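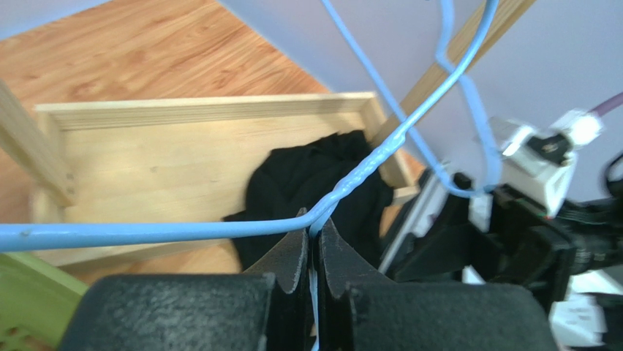 Ticket 529: Light blue patch cables, twisted section loosening in storage
Queue: Workshop and stores
Site: Mirport
Opened by: Ineke Smits
Assigned to: Nahuel Aravena
Priority: Low
Status: Resolved, monitoring until end of October

Summary

Light blue cables kept in the open plywood boxes are coming back to the bench with the wound section slack or partly undone. The two thinner strands should lie tight against each other from the bend to the white hardware. On the affected cables the turns have spread and a loop of single strand stands off to one side. Loops catch on neighboring cables when one is lifted out.

Affected items

Light blue cable, Phuthong stock, thick run at one end, two-strand wound section at the other. Gray cable from the same supplier is stored on pegs and has not been reported.

Initial report (Ineke Smits)

I pulled 4 cables for the Milberg order and 3 of them needed rewinding before I could use them. The fourth was fine. All came from the same box. The jackets look undamaged and I did not find a nick or a flat spot on any of them. Continuity was good on all 4, so this is a handling problem and I have not rejected the stock. Rewinding takes longer than the rest of the prep put together.

09:40 - Nahuel Aravena
Took the box to the bench. Checked the inside faces and the top edge of the rim for splinters or raised grain that could snag a strand. Ran a cotton rag along all of it and the rag came away clean. Ruled out the box surface.

10:15 - Nahuel Aravena
Checked the winding direction. The whole batch is wound the same way. Coiling the thick end in the opposite direction puts a counter-turn into the cable, and that turn travels down to the wound section, where it has nowhere to go except outward. Reproduced this on a scrap length: three coils the wrong way and the turns opened up visibly. Three coils the right way and they stayed closed.

10:50 - Tiburcio Quezada
That matches what I get at the end of a shift. We were told to coil over-under for everything. Over-under is fine for the gray cable but I would not assume it for this one, the thick part is stiffer and wants to roll in the hand.

11:05 - Nahuel Aravena
Agreed. Over-under should cancel out in theory. On a short cable you end up with an odd number of coils and one turn left over. Will test with plain coils following the lay.

13:30 - Nahuel Aravena
Test A: over-under, dropped in the box, box carried to the stores and back. Wound section slack on lifting out.
Test B: plain coils with the lay, dropped in the box, same trip. Wound section tight, but the free strand had looped over the next cable.
Test C: plain coils with the lay, hook-and-loop tie at the bend where the thick run ends, laid flat on the floor of the box. No slack, no loop. Repeated with the same result.

13:55 - Ineke Smits
Can we use the Brundament clips for this instead of ties? We have a drawer full.

14:10 - Nahuel Aravena
Tried one. The clip closes on the thick run but slides on the wound part, and if it is forced it pushes the turns apart. Ties only, please.

14:45 - Mélanie Bergeron
Question from stores. The boxes are shared and get stacked when the shelf is full. Does stacking matter?

15:00 - Nahuel Aravena
Only if a strand is hanging over the rim when the next box goes on top. Keep everything below the top edge. If it will not fit, start another box.

Cause

Residual twist from coiling against the lay, made worse by cables lying unrestrained in the box. No defect found in the cable or in the box.

Fix

1. Hold the cable by the thick run. Do not pick it up by the wound section.
2. If the turns are open, start at the bend and work toward the white hardware, turning both strands together between finger and thumb. Do not pull one strand to take up the slack in the other.
3. Coil the thick run in the direction of the lay. Coils should be no tighter than a hand's width.
4. Put one tie at the bend, snug enough to stay put. The strands should not be pinched flat.
5. Lay the coil flat on the floor of the box, wound section on top.
6. Check that no loop of single strand is crossing another cable.

Follow-up

Stores has 32 cables of this type on the shelf. Mélanie Bergeron to rewind and tie them as they are issued - no need to do the whole shelf in one go. Alasdair Purves to change the coiling line on the bench card so that over-under applies to gray cable only.

16:20 - Alasdair Purves
Bench card updated, old copies removed from both benches. Ties are in the top drawer next to the label printer. Reopen this ticket if a tied cable comes back slack, and keep the tie on it so we can see where it was placed.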